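How to Prepare an Old Book Scan for Reading Online

Many old history books are out of copyright, but the scans are hard to read. I use Joniment for the page images and Parnisen for the text, and the steps below took me one evening for a book of 104 pages.

Step 1. Put all page images in one folder and number them in order. Keep the blank pages too, or the index will not match.

Step 2. Open the folder in Joniment and straighten the pages. Do not make the contrast too strong - thin letters will disappear.
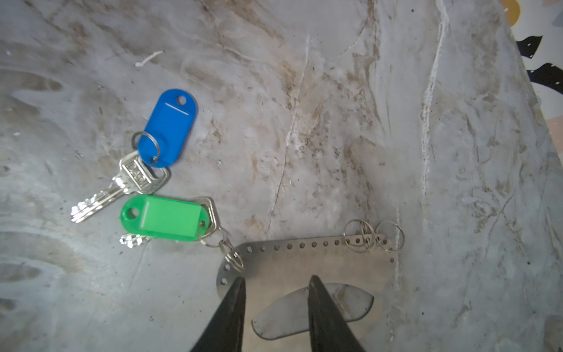

A reader, writing from Bhat, replied that for palm-sized prayer books she leaves the contrast alone and only crops the margins. I think this is good advice for small print.

Step 3. Run the text recognition in Parnisen. Old spellings of place names will come out wrong, so make a list of them first. My list had 14 names.
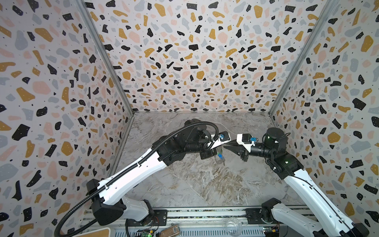

Could you add the title page as plain text as well, asked one comment, because library catalogs copy from it. Yes, please do this, with publisher and city.

Step 4. Maps and fold-out plates must be scanned in 2 parts and joined.

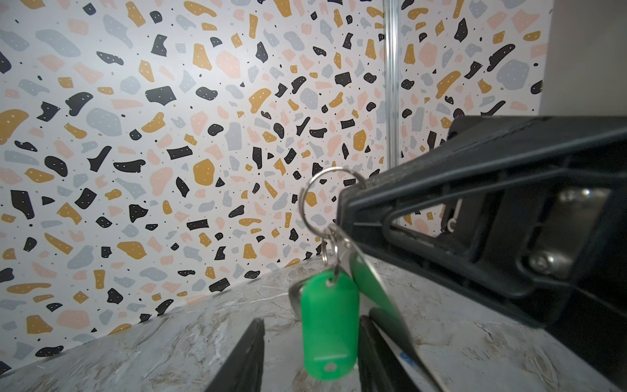 Joining goes best when you find one line that crosses both halves, such as a river or a border. Look at the speckled panels in the photo, with the silver strip in the corner between them: the pattern goes on at both sides, and your map should also continue across the fold. Save the joined plate as a separate file.

Step 5. Upload the book to Drollel and check the first 6 pages on a phone.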